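Filed under: Simulation / Grasping and contact / Resolved
Posted 24 January 2018 by Tihomir Dumitrescu
Last updated: 2 days after posting

Ticket 181: Grasped object slips out of gripper during lift in sim, contact reported as stable

Component: Zudura simulator, gripper contact model
Controller: Nigatu grasp stack
Severity: medium
Status: closed, workaround merged, upstream fix pending

Summary

In the cluttered tabletop set, the gripper closes on the target, the controller reports a stable grasp, and the target then slides down between the fingers when the wrist starts to rise. The run does not abort. The arm carries on to the drop position with nothing held and logs a successful place. Failures of this kind had been counted as successes in the nightly numbers since the September build.

Affected runs

The fault shows up on the red grooved object and on no other target in the set. In the last nightly batch it occurred in 21 runs. All of them used the close approach, with the Biofreeze tube next to the target and the white box behind. The same target on a bare table lifts without trouble.

First checks

Friction values on the finger pads were compared with the September build. No change. Object mass and inertia were read back from the loaded model and match the source file. Grip force at closure was within limits on every failed run. Replaying a failed run from its saved state gives the same slip at the same step, so this is not a timing problem on the render machine.

I then paused a failing run after closure and before the lift command, and pulled a view from the wrist camera with shadows left on.
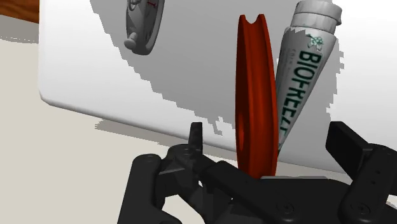 Wrist view, run paused after closure. Red target between the fingers, Biofreeze tube behind it and to the right.

The stepped edge on the shadow across the white box comes from the low shadow map resolution and has no effect on physics. It was raised as a possible cause in the first comment on this ticket. Turning shadows off does not change the result.

The useful part is at the lower end of the target, where it narrows and goes in between the fingers. The grasp planner places the pads on the narrow section. With the tube present, the planner rejects the higher grasp because the right finger would come too near the tube, and it falls back to the lower one. On a bare table the higher grasp is kept.

Cause

There are 2 separate faults.

Fault A. The collision mesh for the target is a convex hull. The hull fills in the narrowing at the lower end, so the planner works with a straight side there. The contact solver uses the decomposed mesh, which follows the real surface. The pads meet a sloped face, and the normal force pushes the object down out of the grasp as soon as the table no longer supports it.

Fault B. The grasp check in Nigatu reads pad force once, at closure, and latches the result. It is never read again during the lift. A target that leaves the gripper after that point is still treated as held.

Fault A drops the object. Fault B hides the drop.

Workaround

1. Set the planner to load the decomposed mesh for every object in the cluttered set. Planning time per grasp goes up. Accepted.
2. Sample pad force on each control step from closure to release. If it stays under the threshold for 2 consecutive steps, stop the arm, mark the run as a lost grasp and do not log a place.
3. Leave the tube clearance as it is. Reducing it would bring back the high grasp but lets the right finger touch the tube on some seeds.

Result

Replayed all failed seeds with items 1 and 2 in place. The planner now rejects the low grasp on the red target. Where no other grasp is reachable it returns "no grasp found" and the run ends before closure. Those runs count as failures, so expect the nightly success rate to drop. Previous rates for this set should not be quoted.

Item 2 was tested alone by putting the convex hull back. The arm stopped during the lift on every seed that had slipped before.

Open items

Hurell cell: the real arm uses the same latched check. Do not run the cluttered set on hardware until the Nikness release branch has item 2. A dropped part on the real table would go unreported in the same way.

Upstream: mesh mismatch reported to the Zudura maintainers, with the saved state from the paused run attached. Reopen this ticket if the next build changes the default collision mesh.

T. Dumitrescu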